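About Trerbridge Birth Center

Print this page | E-mail this page

Trerbridge is a freestanding birth center for low-risk pregnancies. It provides prenatal visits, labor and delivery care, and postpartum follow-up. Mulugeta Mersha and Emiko Nishimura opened the center with two birth rooms. There are now four, each with a tub and a private bath.

Clients are accepted up to week 34. Intake consists of a records review, a physical exam, and a 60-minute meeting with the midwife on call. Clients carrying twins, or with a breech baby after week 36, are referred to a hospital practice.

The center has attended 1,224 births. Two midwives are present at each delivery. Transfer to a hospital during labor follows a written protocol, and a copy is given to every client at intake.

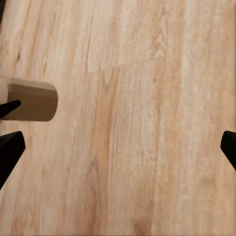
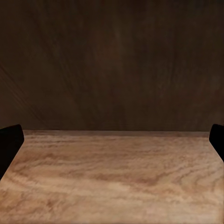

Light wood tabletop.

Staff

Emiko Nishimura, clinical director. Reviews all charts and sets the transfer criteria.
Danilo Sison, midwife. Leads the water birth program.
Tsehay Gebru, midwife and lactation consultant. Sees clients at home on days one and three after birth.
Getachew Assefa, billing and records.

Classes

The childbirth course runs for six weeks and covers stages of labor, positions, pain relief without drugs, and newborn feeding. The next course starts in September. Partners attend at no charge. Enrollment is through the front office and closes when the group is full.

Fees

The global fee is $3,000 and covers prenatal care, birth, and postpartum visits through week six. Lab work and ultrasound are billed separately by the provider.

Last updated: 26th August

Contact | Copyright Trerbridge Birth Center | Back to top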